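May 14, 2018

Up before 6 and out the door with the binoculars still around my neck from last night (yes, I fell asleep in the chair again). The warblers are finally here! I had been hoping since March, and this morning the whole creek side of Plomomwood was singing before I even got the gate shut.

First bird of the day was a yellow warbler, low in the willows, and then a redstart flicking its tail like it had somewhere better to be. I stood there grinning until my feet got wet.
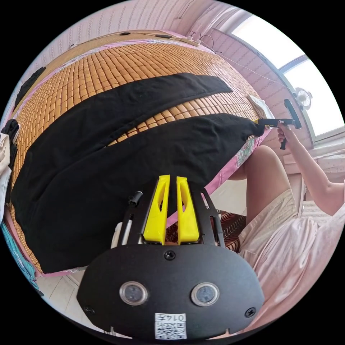 Wim Hermans came up the Baidoo trail a little after seven with his big scope and a thermos, and we walked the loop together. He had a Blackburnian yesterday near the footbridge and I was so jealous I could hardly talk. We waited under the same hemlock for ages. Nothing, then a thin little song way up high, and there it was — that throat! I have looked at it in the field guide a hundred times and the page doesn't come close.

Wim keeps every sighting on cards. He is up to 3,383 of them. I have 5 pages in this notebook and a coffee stain, but I'm catching up.

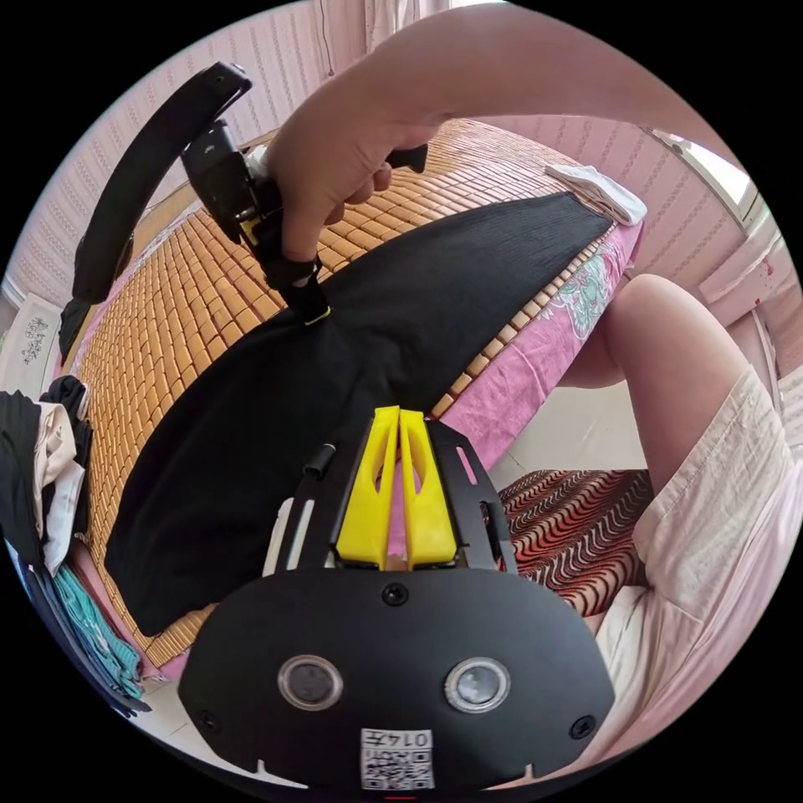
Bamboo mat on the bed, black pillow on top.

Home by noon, ate two sandwiches standing up. Slept an hour and dreamed about vireos. It's getting warm at night already, so the windows stay open and I can hear the wood thrush from bed, best sound in the world. 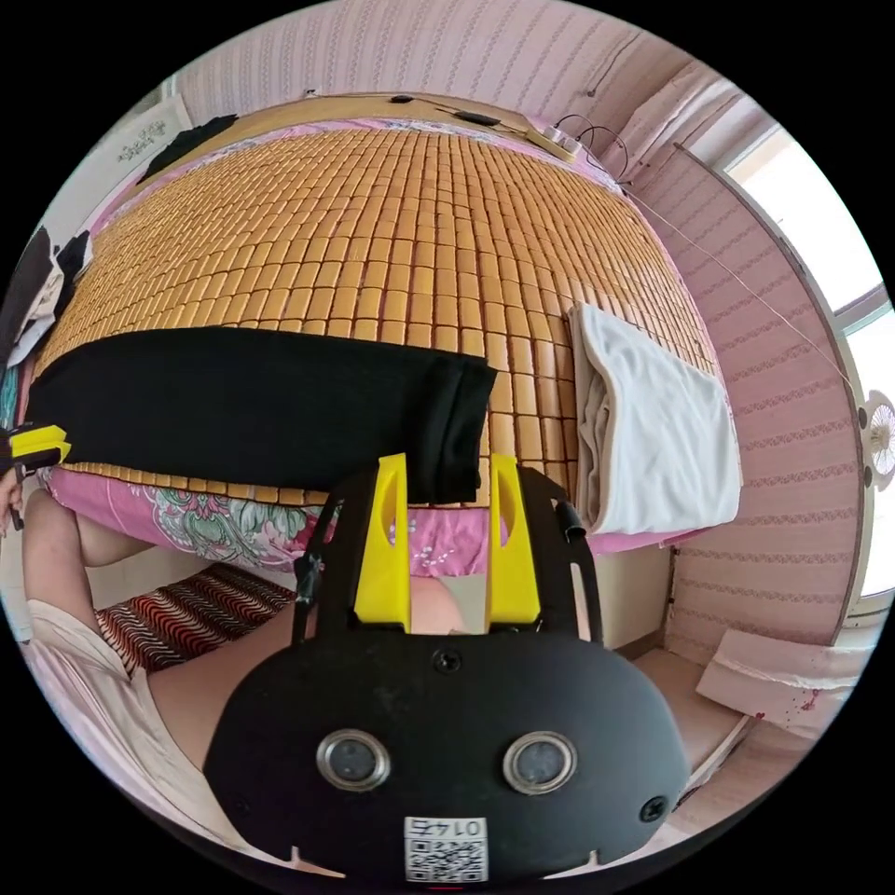

Still to do

Clean the binoculars, the left eyecup is full of grit. Call Wim about Tanell marsh, he thinks the bitterns are in and wants to go before sunrise. Find the rubber boots. Learn the Cape May song properly this time, I mixed it up with the bay-breasted twice today!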